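Zerstead Recycling Corner — progress report, March
To: Marisa Ruggiero
From: Wyn Jarman

Hi Marisa, quick one as I'm between things, sorry it's a few days behind. Proper figures in the spreadsheet when Primo gets it back to me.

Where we're at

Sorting station is going. Bench is in at Zerstead, bins are on it, signs up at the door and in the lunch room. Skimavgate site not started — waiting on a key and a power point, see further down.

Total through the bench so far is 207 containers. Lower than I'd like. Target for the quarter was 400 and we should still get there if Skimavgate opens on time, but I wouldn't bet the house on it.

What we changed

The old setup was one big tub and a poster. People read the poster, nodded, and put everything in the tub. So now it's separate bins by type, low ones, all in a row at the front of the bench where you can reach them without leaning over anything. Went with soft fabric over the hard tubs Carbone quoted us for. Cheaper, they fold flat, and they don't make that awful racket when a can goes in.

Labels are just printed paper, one word each, big and bold, taped on the front. Bottle, Plastic, Can. We tried longer wording first (rinsed glass bottles and jars only, etc) and it was a waste of toner.
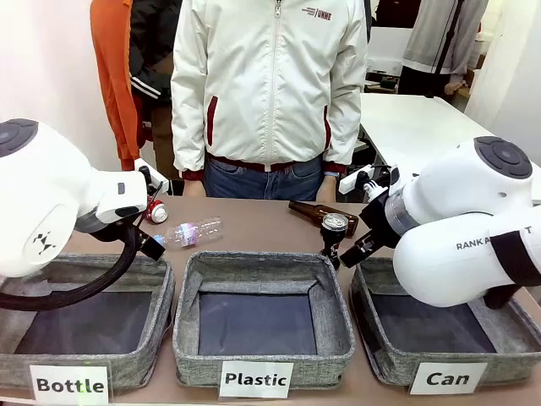
Serena Serra reckons the wording is still the weak spot: a plastic bottle is a bottle and it's plastic, so which is it? She's had people stop dead with one in their hand and then put it in whichever was closest. She'd like "Bottle" changed to "Glass" and says she'll print it herself if we don't get to it.

She's right. For the record the rule is glass goes in Bottle, plastic bottles go in Plastic, drink cans in Can. New label is on the list for Sunday when the building's quiet. Will leave the other two alone, no complaints about those.

Mix-ups

Of the 207 we pulled 11 out of the wrong bin at checking. Nearly all plastic bottles in with the glass, so see above. Cans are basically a non-issue, everyone knows what a can is.

Bigger nuisance is leftovers. Half a soft drink in the bottom and it goes straight through the fabric. Balakrishnan Mathew has been lining the bins with bags at the end of the day but they slump and then the rim folds in. Might try a cut-down tray in the base of each one. Will report back.

Also lids. On or off? We've been told both by the depot. Have asked again in writing.

Money

Spent so far: bins, tape, printing, gloves, bench legs. All inside the first payment. We'd put $500 aside for the hard tubs and didn't need most of it, so I'd like to move what's left to a drip tray and a second set of fabric bins for Skimavgate. Can you confirm thats ok by email? Don't need a whole new form I hope.

Flandoson invoice for collection hasn't turned up. I've chased twice.

Stuck on

Skimavgate key — with their office manager, who's on leave. Primo Messina is trying the other number.
Power point near the bench, needs a sparky, one quote in, want a second.
Depot answer on lids.

Next month

Swap the Bottle label. Trays in. Open Skimavgate, even if it's only mornings to begin with. Put the weekly count up on the lunch room wall so people can see it, a few have asked. Short talk at the staff morning tea, Serena is doing that one, I'll bring teh bins.

Will send the count sheet seperately. Ring if anything looks off, afternoons are best.

Wyn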